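Ticket 1393
Subject: Handheld gripper at bench 2 closes late, or closes on nothing
Site: Andholm, returns and repack
Opened by: Bench 2, day shift
Assigned to: Automation support, Görtz
Priority: Normal (submitted as Urgent, changed by system)
Status: Resolved, with grumbling

Entry 1, bench 2

The gripper on bench 2 has started closing late. You squeeze the trigger, you wait, you have a short think about your life, and then the fingers come together. Sometimes they come together short of the dish. Sometimes they close very nicely on the air beside it. The session software then marks the attempt as good and plays the little chime.

For anyone at Görtz who hasn't been out here: we repack returned tableware. Until spring we did this with our hands. Now we do part of the shift with our hands and part of it with the gripper, so that the arm going in at the Grunderov building can learn the job from us. We get a target for each kind of work. The target for gripper work is 245 good pickups per shift. With the fingers closing late I am not going to make 245, and the board over the door is going to say so in orange.

I have tried turning it off and on. I have tried it with the cable and without. I have tried speaking to it.

Entry 2, automation support

Thank you for your report. Please confirm the following:

Firmware version shown on the handle display.
Battery level at the time of the fault.
Whether the fingers move freely by hand with the power off.
Whether the fault occurs on all objects or only some.

Please also note that "Urgent" is reserved for line stoppages.

Entry 3, bench 2

Firmware 506. Battery was full. Fingers move freely with the power off, left one a touch stiffer than the right. The fault is worst on the small white dishes and least bad on boxes, though I would not call it good on boxes.

Regarding line stoppages, there is no line. There was a line. It was taken out to make space for the benches.

Entry 4, automation support

Firmware 506 is current. Please run the open/close calibration from the service menu: hold both handle buttons until the display shows CAL, release, let the fingers open to full width, and do not touch them until the display clears. Then do ten pickups on a box and ten on a dish and report the result.

Entry 5, bench 2

Calibration done. Ten out of ten on the box. Four out of ten on the dish. Software scored it ten and ten.

I would like to draw attention to the second half of that, as it seems to me the more interesting problem. If the arm is learning from these, it is learning that picking up a dish means approaching the dish, closing near it, and feeling proud. I have worked with people who were trained that way, but it took them years.

Entry 6, bench 3

Adding myself to this ticket, as mine was closed as a duplicate of it. Same fault on bench 3, milder. I also get the chime for misses. I had assumed the chime was for effort.

Entry 7, automation support

The scoring is based on finger travel and motor current. A miss should show low current and be rejected. We will look at the thresholds. In the meantime please reject misses by hand using the red button after each attempt.

Entry 8, bench 2

Rejecting by hand. For the record, a rejected pickup comes off my count, so today I have worked harder than yesterday and the board says I did less. Yesterday I was in green. I was missing six in ten dishes and I was in green.

I'm not asking for a medal. I'm asking which of these days you would like me to repeat.

Entry 9, shift lead, Andholm

Stepping in on the count. Gripper targets for benches 2 and 3 are suspended while this ticket is open. The board can't be changed from here, so it will go on being orange. Please ignore the board. I have asked for someone to be able to edit the board and was sent a form.

For automation support: the people on these benches are the ones who know what a proper pickup is. Several of them have packed dishes for longer than your product has existed. If the system disagrees with them about whether a dish was picked up, I'd start from the view that they are right, on account of the dish still being on the table.

Entry 10, automation support

Understood. We have pulled the session logs for bench 2. There were 700 attempts in the period we looked at. Motor current on many of the dish attempts is higher than we would expect for a miss, which explains the scoring. Something is making the fingers work against resistance with nothing between them. This would also fit the late closing.

Please check for debris around the finger mounts and send a view from the gripper's own camera with the fingers open over a clear stretch of bench.

Entry 11, bench 2

Checked the mounts with a flashlight. There is a fair amount of fluff in there. Everything we handle comes in wrapped in something, and all of it sheds. Used the soft brush. The left side gave up a curl of packing fiber as long as my thumb, wound in behind the finger where you'd only see it with the power off and your nose against it.

Have not run it again yet. View attached as requested, fingers open, dish left up at the far end out of the way.

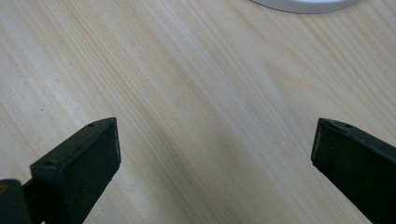 Attachment 1: bench 2, fingers open, dark green pair. Dust along the edges of both.

Entry 12, automation support

Thank you, useful. Both tips are in view and the gap is clear. The dust on the edges is cosmetic and can be wiped off with a dry cloth. No solvents, please. The fiber you removed is very likely the cause: it would load the motor on the way in, slow the close and raise the current enough for a miss to be scored as a hold.

Please repeat calibration now that the mount is clean, then the same ten and ten.

One further point. Only the rim of the dish is in view at the top. For your normal sessions, please start with the whole object visible, as the arm will be working from the same kind of view.

Entry 13, bench 2

Ten on the box. Nine on the dish. The one miss was mine, somebody dropped a pallet jack. And the software rejected it without being told! No chime. I have never been so pleased to be marked down.

On starting with the whole object in view: that's news to both benches. We were told at the briefing to start "from a natural position." My natural position for a dish at the far end of the table is to reach for it, having already seen it with my head. I can start further back, but it's slower, and I'd want the target to know that.

Entry 14, bench 3

Brushed mine. Fluff, less of it. Closing on time again. I also miss the chime slightly.

Entry 15, shift lead, Andholm

Before this gets closed I want three things on it.

First, cleaning. If the mounts need brushing, brushing is work and goes in the shift. I've put down five minutes at the start and five after lunch. The Vovasness site runs the same grippers and, when I rang them, said they had been doing this for months with a paintbrush somebody brought from home. It would have been nice to get that from the manual.

Second, the old sessions. There are 700 attempts in that log and some portion are misses marked as pickups. I'd like to know what happens to them. My packers will be standing next to that arm in November.

Third, the target. It was set from the manufacturer's demonstration, done with a foam block on an empty bench. Ours have dishes on them.

Entry 16, automation support

On cleaning: agreed, a note will be added to the maintenance page.

On the old sessions: all dish attempts from bench 2 and bench 3 in the affected period have been taken out of the training set pending review. Review means a person has to watch them and mark each one as held or missed. We don't currently have anyone on our side who handles tableware.

On the target: this is outside the scope of support.

Entry 17, bench 2

You have someone on our side who handles tableware. You have two of us. We could sit down and mark them. I'd know one of my own misses from across the room – there's a sort of flinch.

I would want it in work hours, in a chair, and not on the board.

Entry 18, shift lead, Andholm

Approved from my end, two hours a day until done, both benches, at the packing rate. The chair is going to be the difficult part. I have been sent a form.

Entry 19, automation support

Access to the review tool has been set up for both benches. Please mark "unsure" where the camera does not show the contact clearly. Do not guess.

Entry 20, bench 2

First batch done. A few remarks for whoever reads these.

Watching yourself work from wrist height is odd. I had no idea I nudge every dish a quarter turn before I lift it. Bench 3 doesn't, bench 3 goes straight in. Between us the arm is going to have either two styles or a stammer. If there is a preferred one, tell us now, because I've been doing the quarter turn for so long that I'll need notice.

Also, "unsure" is doing a lot of business. When the fingers close on the far side of a rim, you can't tell from the view whether there's a grip until the lift, and some of the recordings stop before the lift. Could they run on a second or two?

Entry 21, automation support

Recording length extended by two seconds in the session settings for Andholm. No preference on style. Variation is helpful.

Scoring threshold will be revised in the next firmware. Closing this ticket as resolved: debris in finger mount. Please open a new ticket for the target and the board.

Closed 2 September 2023

Entry 22, bench 2 (added after closing)

New ticket opened for the board. It came back as a duplicate of this one.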